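The last bus to Birel

Missed it by a minute. Bo-ram Bang ran anyway, bag banging, one shoe half off. 98 steps up from the harbour and the lights already going round the bend.
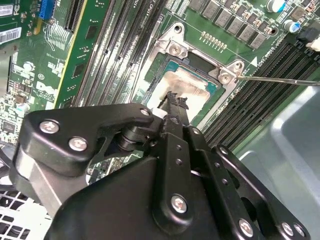

Rain. Of course. She had her mother's letter in her coat, still sealed, posted in May. Come before the house is sold, her brother had said. Come tonight.

So walk then. Over the hill, past teh chapel, dark all the way.
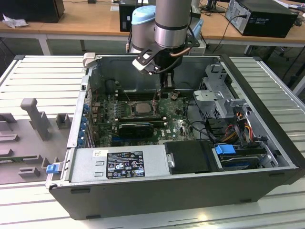
A van slowed. Window down, an old man, radio on.

"Birel?"

"Birel," she said, and got in.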